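Stulden, a bridal shop in Niltbridge, says it will start restoring old wedding gowns in October, with prices from $153 for a cleaning and up to $1,810 for a full rebuild of the bodice and sleeves.

The shop promises to make any dress "as white as the day it was worn." That is a big claim for silk that has sat in an attic for decades, and Stulden has not shown a finished gown yet.

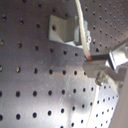 Guadalupe Cervantes, who owns the shop, said the work will take 10 weeks and be done by a partner, Pitance. She would not say which cleaning method Pitance uses.

Nia Gwynne, a Niltbridge dressmaker, wants to see the contract first. "Ask who pays if the lace falls apart," she said. The order form posted by Stulden leaves that question out. Deposits are not refundable.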